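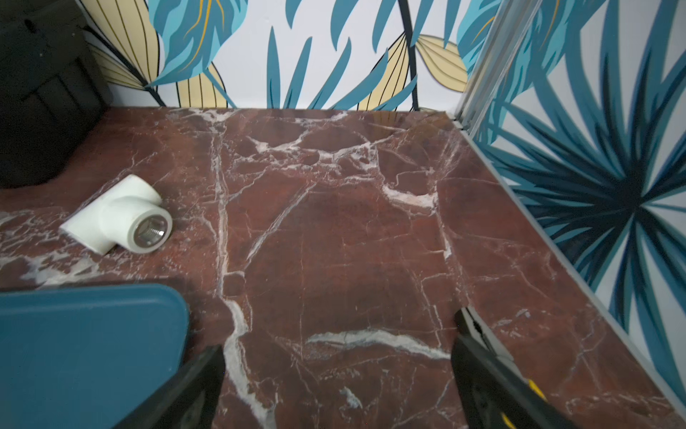

指先を交換したら、手首カメラのキャリブレーションも最初からやり直すのですか。

カメラのブラケットを緩めていなければ、やり直すのは指の原点出しとTCPの確認で足ります。ブラケットのねじに一度でも工具を当てたなら、あきらめてハンドアイからどうぞ。当てたかどうか記憶があいまいな場合も、当てたものとして扱います。

Fovariセルの指先交換と位置出し
最終更新 2022年12月20日

対象はFovariセルの二本指グリッパ(Grekmont製)と、手首に付いている小型カメラです。制御側の画面はAstisの表示に合わせて書いてあります。古い版を使っている人はボタンの名前が少し違いますが、置いてある場所はだいたい同じで、だいたい同じくらい見つけにくいです。

所要時間は、慣れた人で昼休み前に終わる程度。初めての人は昼休みをまたぎます。またぐときは非常停止を押してから食事に行ってください。

用意するもの

・新しい指先(左右一組。片方だけの交換はしない)
・六角レンチ 2.5mm
・トルクドライバ
・中強度のねじロック剤
・無水アルコールと、毛羽の出ない布
・位置出し用の先端ピン
・いつも掴ませているワーク。うちでは金属インサート入りの白い樹脂ティー
・懐中電灯。スマートフォンのライトでもいいが、狭いところに落とすと高くつく

外す

1. アームを「整備姿勢」へ動かします。指が下を向き、肘が壁から離れる姿勢です。壁のパネルは見た目より近いので、手動で寄せるときは速度を一番下まで落としておきます。

2. グリッパを全開にします。画面の開度が88mmになっていれば全開です。88に届かずに止まるなら、爪の付け根に何か挟まっているか、前回の原点がずれています。先へ進む前に原因を見つけてください。ここを飛ばすと、あとで同じ場所へ戻ってくることになり、しかもそのときはもう夕方です。

3. サーボを切り、ロックアウトの札を掛けます。札には自分の名前を書きます。以前「誰か」と書いてあったことがあり、誰かを探すのに半日使いました。

4. 指先を留めているM3のねじを緩めます。ロック剤が効いていて最初の一回しが固いので、レンチは奥まで差してから力をかけること。浅く差して六角をなめると、その日の作業が「指先の交換」から「ねじの摘出」に変わります。手順書は別になります。

5. 古い指先を引き抜き、左右が分かるように印を付けます。捨てるのは新品で一通り動いてからです。

カメラのケーブルは指の裏側を通っています。古い指先を抜くときに引っかかりやすいので、指を抜く前に一度目で追っておいてください。ケーブルクリップは外さなくても作業できます。外したほうが手は入りやすいのですが、戻し忘れる確率も上がります。筆者調べです。

掃除して、付ける

6. 取り付け面をアルコールで拭きます。古いロック剤のかすが残っていると指がわずかに傾き、先端では立派なずれになります。爪でこすって段差を感じるなら、まだ残っています。

7. 新しい指先を差し込み、ねじを手で仮締めします。黄色い線は右の指の側面に出ます。カメラ画像で右下から伸びてくる指がそれです。左右を逆に組んでもねじは普通に入ってしまうので、設計した人にはいつか聞いてみたいことがあります。

8. ねじロック剤は一滴。ねじ山が隠れるほど塗ると、次に外す人があなたの名前を調べます。

9. トルクドライバで本締めします。値は工具箱のふたの裏に貼ってある表のとおり。「感触」で締める流派もありますが、流派ごとに感触が違うのが難点です。

原点出し

10. 札を外し、サーボを入れます。指の間に手を入れないこと。ワークも入れません。

11. Astisの「グリッパ」画面から「原点取得」を実行します。指はゆっくり閉じ、当たったところで止まり、また開きます。閉じ切ったときに先端の片側だけが先に当たっていたら、仮締めの段階で傾いています。7に戻ります。

12. 原点取得を3回続けて行い、毎回同じ値になるか見ます。最後の桁が揺れるくらいは構いません。毎回同じ方向へずれていくときは、ねじが締まっていません。

TCPの確認

先端ピンを作業面に固定し、指先の中心を四つの違う姿勢からピンに合わせます。Astisが「TCP推定」の値を出すので、前回の値と比べます。新しい指先は同じ図面のものなので、差が大きければ疑うべきは図面より自分の組み方です。

四つの姿勢は思い切って変えてください。少しずつしか変えないと計算は通り、立派な小数点以下も並びますが、中身はほとんど願望です。

カメラ側の点検

ブラケットに触っていなければ、見るのは写り方だけです。

13. グリッパを開いた状態でライブ画像を出します。両方の指が画面の下側から入り、間に作業面が見えていればよろしい。指が前より大きく張り出して見えるときは、指先が奥まで差さっていないか、ブラケットに触っていない、という記憶が間違っています。

14. レンズを拭きます。乾いた布でこすらず、先にブロワで埃を飛ばします。アルコールの付いた布をさっきの作業から流用するのは禁止です。ロック剤のかすで磨くことになります。

15. 露出を固定します。自動のままだと、指が画面に入る面積で明るさが変わり、白いワークの縁が飛びます。ワークを置き、口の内側にある金属インサートのねじ山が見分けられる明るさで止めてください。背景が少々暗くても、掴むのは背景ではありません。

16. 検出の枠がワークに付くか確かめます。うちの作業面は赤茶の大理石で、白や薄いピンクの筋が走っています。検出のしきい値を下げすぎると、この筋を白い部品だと言い張ることがあります。しきい値を上げるか、筋の少ない場所で教示し直すか。石のほうを説得する方法は見つかっていません。

試運転

17. 速度を最低にして、ティーを一度掴ませます。横倒しに置き、円筒の胴を掴ませてください。枝のほうを掴むと持ち上がりはしますが、重心が外れて途中で回ります。

うまくいったら向きを変えて繰り返します。口が右向き、手前向き、奥向き。どれか一つの向きだけ失敗するなら、たいていTCPの姿勢の取り方が偏っています。全部失敗するなら、開度の単位を確認してください。ミリのつもりで割合を入れていた例があります。私です。

最後に通常速度へ戻し、作業記録を書きます。書くのは日付、指先のロット、原点の値、TCPの値、名前。「異常なし」だけの記録は、次の人にとって何もないのと同じ重さです。

よくあるつまずき

指が閉じるときにきしむ
新品の指先では、しばらく鳴ることがあります。ガイドに油をさしたくなりますが、さすと埃を集めてもっと鳴ります。翌日も鳴っていれば、外して取り付け面をもう一度見ます。

原点取得が途中でエラーになる
ケーブルが指の裏に噛んでいないか確認。5の下に書いた注意を読み飛ばした人に多い症状です。

掴む位置がいつも同じ方向にずれる
前のTCPがまだ読み込まれています。「保存」と「適用」は別のボタンです。保存しただけでは何も変わりません。アマラチ・ブリッグスさんが5月に気づいてくれるまで、私たちは保存ばかりしていました。

掴む位置が毎回違う方向にずれる
指先かブラケットの緩み。軽く指で押して動くほうが犯人です。両方動くなら、この頁を頭からもう一度。

奥の角でアームが止まる
灰色の支柱と右側の金属レールには、余裕を持たせた進入禁止領域を設定してあります。ぎりぎりまで寄せたくて領域を削る場合は、オルミデ・ヌナジさんに先に声をかけてください。支柱の在庫は彼が管理しています。

予備の指先は棚の下段です。最後の一組を使った人が発注書を書きます。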